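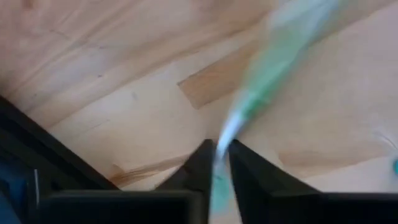

Green plastic over wooden planks

From: Vaughn Lyons
Date: January 24, 2022
Subject: Re: [oldtrucks] Transfer case whine and the Sistow visit

Thanks to everyone who wrote back off list. I'll answer here so that it ends up in the archive with the rest of the thread.

Martin wrote:

> Before you pull the transfer case, can you say when the whine comes in?
> Mine did it on the overrun only, from 40 down to 30, and I spent a whole
> winter chasing bearings. In the end it was the rear prop shaft, which had
> gone back together one spline out after the previous owner did the
> joints. Also, did you get to see the pickups at Sistow in December? I
> have been meaning to go and would like to know if it is worth the drive.
> And what did Peltard want for the gasket set?

Whine first. It comes in under drive as well as on the overrun, in high range only, and it goes up with road speed whatever gear I'm in. Low range is quiet, though I have only tried that up and down the farm track so I wouldn't swear to it. I checked the prop shaft marks after reading your message. The arrows line up front and rear, and there is no play in the joints that I can feel with a bar. So I think it is the box.

I drained it on Saturday. The oil was dark but there was no metal in it beyond the usual grey paste on the plug. The level was low by more than I'd like, and the rear output seal is weeping on to the handbrake drum, so it may have been run short for a good while before I bought it. I've refilled it with fresh EP 90 and will do 100 miles before deciding anything. If the noise is no better the box comes out at Easter, when I have the week off and can borrow the pit.

Peltard wanted £154 for the full gasket and seal set, including VAT but not carriage. That seemed a lot. Rocha do the seals on their own for £26 and I can cut the paper gaskets myself, so that's what I've ordered. If anyone has fitted the Rocha output seals I'd be glad to hear how they lasted. The ones I had from them for the front swivels have been fine so far, but those have only done about 2,000 miles.

Now Sistow. Yes, I went, the weekend before Christmas. For those who missed the start of this thread, it is a private collection of working trucks and light 4x4s in two old grain sheds outside the village. You have to ring first. The owner showed four of us round and it took most of the afternoon.

The best of it for me was the Jitisia survey truck, the long wheelbase one with the side lockers. It has never been restored. The paint on the bonnet is down to primer where people have stood on it, and the canvas is the original, patched in several places. The winch is still on the front and he ran it for us off the engine, under no load. He has the handbook and the service sheets up to the year it was laid up, and he let me copy the page with the transfer case clearances. I'll type it up and send it to the list, as the figures are not the same as in the reprint most of us have. The end float on the intermediate shaft is tighter.

There are also two ex-forestry pickups, a fire tender with its pump in pieces, and a lot of spare axles on racking at the back. He isn't selling axles. I asked. He might swap for a pair of good six-stud wheels in 16 inch, if anyone has them.

Is it worth the drive? If you like things as they came out of use, yes. If you want polished cars with a board in front of each one, probably not. It is very cold in there and the floor is rough, so wear boots. There's no café, and the nearest fuel is back on the main road. Trailers can turn in the yard but only if he knows to move the tractor — tell him when you ring.

He would rather I didn't put his number on an open list. Write to me and I'll pass it on.

One other thing. Whoever borrowed the half-shaft puller from me at the autumn camp, could you let me know where it has got to? I don't need it until Easter, but I will need it then.

Vaughn

--
Vaughn Lyons
Long wheelbase, diesel, mostly green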